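NOTES – gripper comparison talk, July 18, 2018
Tae-yang first half, me (Hedvig) second half. 20 min total, dont run over like in January

Open – who we are, quick. Thanks to Conneely for the belt time.

The question: same sorting job, which end effector do we buy more of? Numel gripper vs Susard hand. Everything else held the same – belt, bins, lights, parts.

Say what the job is. Part comes along the belt, pick it, drop it in the right blue bin. White parts with a cutout, black parts solid. Cutout parts are the hard ones – grab the outside or go in through the hole?

Slide 4. Let it sit a sec. Point at lower finger and the white part, this is the approach everyone asks about.
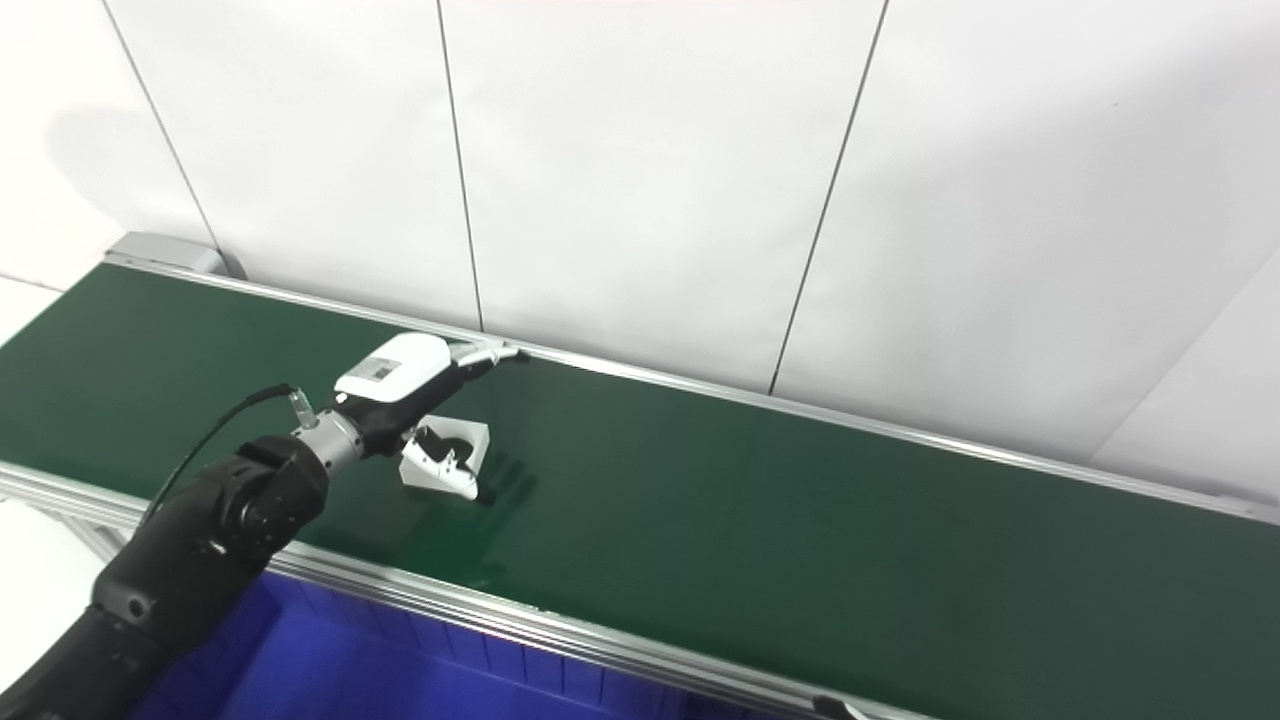

Why not just use suction?
The parts have big openings in the middle, so a cup has very little flat face to seal on, and we wanted one tool for every part in the set.

Numbers, slowly:
800 picks per tool
Numel – 593 clean on first try
Susard hand – 381
Say it out loud: hand lost. Don't soften it. Then explain clean = no regrasp, no nudge, right bin.

Where the hand did better – boxy black parts. Both hands together, palms in. Gil-soo's controller, he should get the credit here. Slower but fewer drops. Numel tends to pinch a corner and teh part swings.

Cable talk – keep short. Wrist cable on the arm loops, watch it at full reach. Na-rae has the bend test if asked, 2000 cycles, no fault so far.

Next slide, hands. Dont read the slide. Mention finger height over the near rail – we raised the start pose twice in the trials, low start = clipped rail.
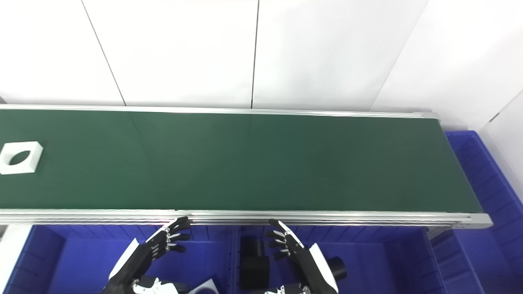 Slide 9: Both hands at the near rail, white block on the belt at far left.

Camera: head view only. Hands block part of the bin, you lose whatever is behind them. Yi-an wants a second one over the belt. Stusolo quote still not in, so no prices please.

What we'd buy: Numel for the line, keep one pair of hands for the two-handed stuff. Next round – faster belt, mixed parts.

Questions. If they ask on finger wear, pass to Na-rae. Leave slide 4 up while they talk.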